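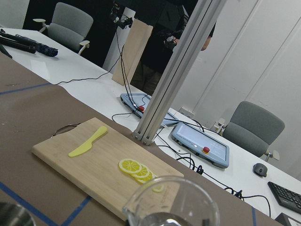 Figure 1. Lemon rounds on the board, with the glass measuring pitcher alongside.

Camness Community Kitchen, Basic Kitchen Skills
Handout 7: Lemon Water and Citrus Syrup

Welcome back! Today is all about slicing, and I love this unit, partly for the smell and partly for how fast everyone improves. Lemons are cheap, they forgive a lot, and a good round looks wonderful in a pitcher.

Look at the rounds in Figure 1. You can see the rind as a bright ring and the segment lines running out from the center. Those lines are your guide. If they spread like the spokes of a wheel, you cut straight across the fruit. If they look lopsided, the lemon was tilted, so turn it a little and try again.

Setting up
Wash and dry the lemon. Take off both ends so you reach the flesh. Lay the fruit on its side, curl your fingertips under, and cut with a slow forward stroke. Pressing straight down squashes the pulp and you lose juice (delicious juice!) all over the board.

The yellow plastic knife in the figure has a rounded blade. With a plastic knife, use a longer sawing motion and let the teeth do the work if yours has them. Anyone who prefers a metal paring knife can get one from the Nostside cupboard, bottom shelf.

Reading the pitcher
Bend down until the printed marks are level with your eyes. Read from above and you'll be off, sometimes by quite a bit. Pour with the spout facing away from you.

Lemon water
3 cups cold water
4 lemon rounds, seeds flicked out
Chill for 13 minutes, then taste. Leave it much longer and the white pith starts to turn bitter, which some people really enjoy, so do try a glass later on and compare!

Syrup (second half of class)
Equal parts sugar and water, warmed until clear, with strips of peel added off the heat. We'll use the method from the Ogundipe booklet, page 3.

For next time
Bring a lime or an orange, whichever looks best at the store. Read the Ninik sheet on zesting. Room 2053 again, same tables, aprons on the hooks by the door.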